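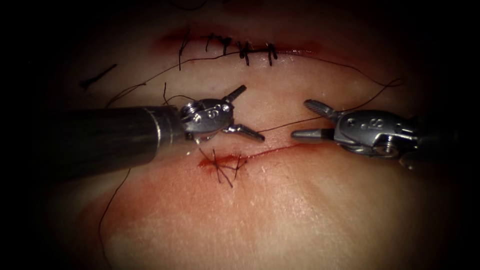 Dark interrupted sutures on a tissue practice pad.

Home | Manuals | Lighting | Spare Parts | Contact

Friday, August 6, 2021
By Dale Cormier
Filed under: Task Lamps, Set-Up Guides

Section 2: Mounting and aiming the Stellix bench lamp

You have a lamp, a clamp, a spring arm in two halves and a small bag of screws. The bag holds one more screw than you need. Keep it anyway, as you will drop one.

Before you start, pick the table. The clamp wants a straight edge and a top that doesn't flex. Glass tops are out. So is the folding card table, however fond of it you are.

1. Open the clamp all the way and slide it over the table edge. Put the felt pad between the screw foot and the underside of the table.

2. Tighten by hand until the clamp stops shifting when you push it. Pliers are for people who want to buy a second clamp.

3. Drop the lower arm into the clamp socket. It should turn freely. If it grinds, lift it out and check for the plastic shipping collar, which is clear and very good at hiding.

4. Join the upper arm to the lower with the long bolt. Hold both halves while you do this.

CAUTION: The springs are under tension from the moment you cut the cable tie. Keep fingers, hair and neckties away from the elbow joint. Cut the tie last.

5. Push the lamp head onto the upper arm until it clicks, then plug it in.

Note: Right-handed workers usually clamp on the left, and left-handed workers on the right, so the hand's shadow falls away from the work. If you switch hands halfway through a job, we admire you and have no advice.
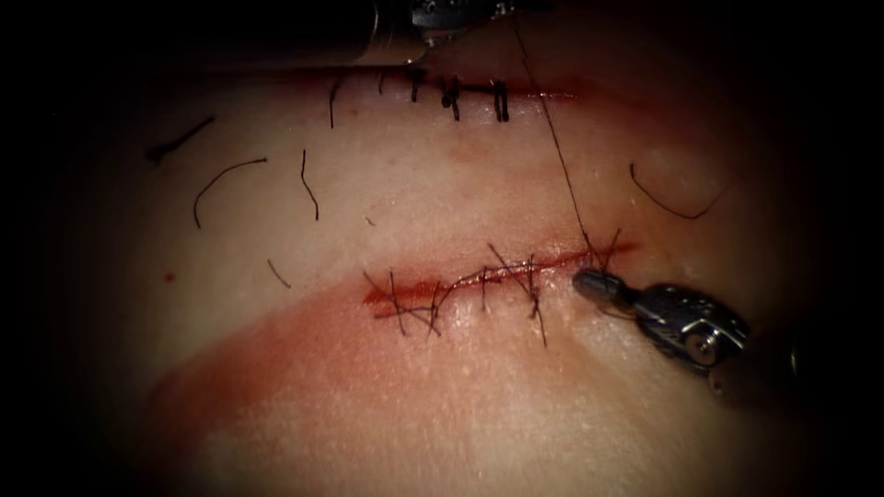 Aiming comes next, and most of the letters we get concern aiming. Fine thread, small knots and anything with a shine to it look their worst under a lamp pointed straight down. Tip the head until the glare slides off the part you're looking at, then stop. People tend to keep going.

Start with the head nearly level with your chin and a little to one side. Bring it down in small moves. If you can see the bulb, so can your headache.

The dimmer has 9 settings. Setting 5 suits most hand work. Setting 4 looks exactly like setting 5, and Jozefína Štefanec in our test room will argue the point with you for as long as you like. Setting 9 is for finding the dropped screw.

Leave a room light on as well. A bright patch in a dark room is tiring, and you will lose your scissors in the dark part.

If the arm sinks: tighten the elbow knob a quarter turn and try again.

If the arm rises by itself: loosen the same knob.

If the arm does both: the springs are on the wrong hooks. See Section 4, and cut nothing.

CAUTION: Unplug the lamp and let the head cool before wiping it. Use a dry cloth. Window spray clouds the cover, and the warranty has a whole paragraph about this.

Next: Section 3, Replacing the Cover
Back to Lighting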